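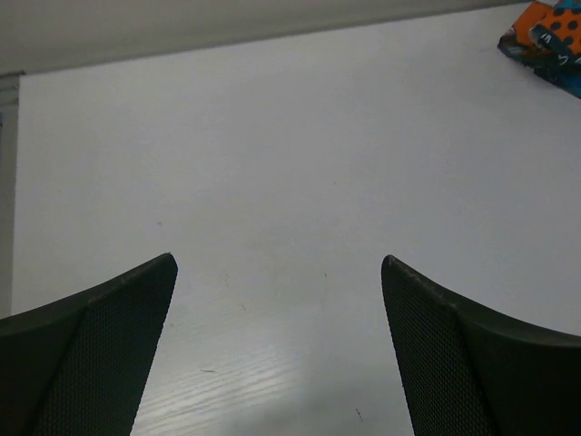
What is in the Fludus set?

Lap and livery records from the Brollport online touring car series, covering 543 race entries across one season.

About the data

Each row is one car in one race. The columns give the round, the circuit, the grid spot, the finishing spot, the best lap in seconds and a short code for the car's colour scheme. Times came from the series host's own export — we did not re-time anything from the replays.

There are 3 files:

entries.csv — one row per car per race
laps.csv — lap times for the 235 entries that kept full telemetry
liveries.csv — colour scheme codes and the main colours of each

The Brullach circuit was re-released in July with a longer pit lane. Laps from before and after the change should not be compared. The column track_version tells you which one applies.

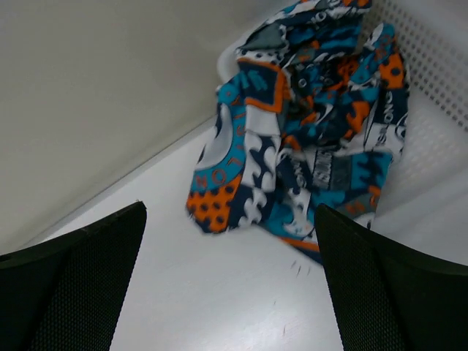 Known gaps

Round four has no grid data. Drivers who quit before the first corner are listed with a blank finishing spot, and a few of those blanks may be server dropouts. Best laps over 300 seconds were left in as recorded.

Livery codes were typed in by hand from the Meesuk team sheets, so spelling of colours varies ("grey" and "gray" both turn up).
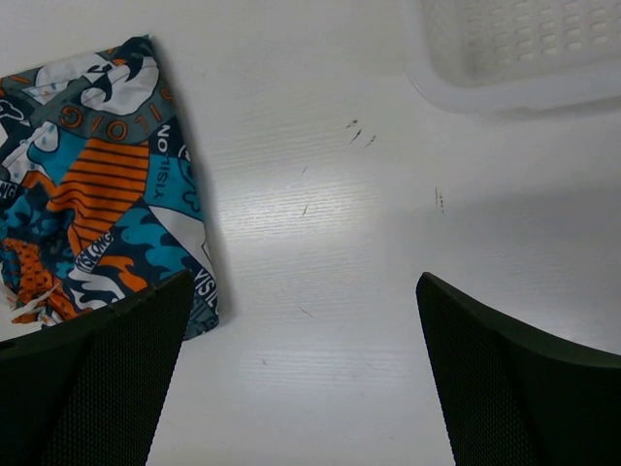 Patterned fabric on a white tabletop.

Using the files

All files are UTF-8 with a header row. Join on entry_id. Please name the version number if you publish results — column names changed once already.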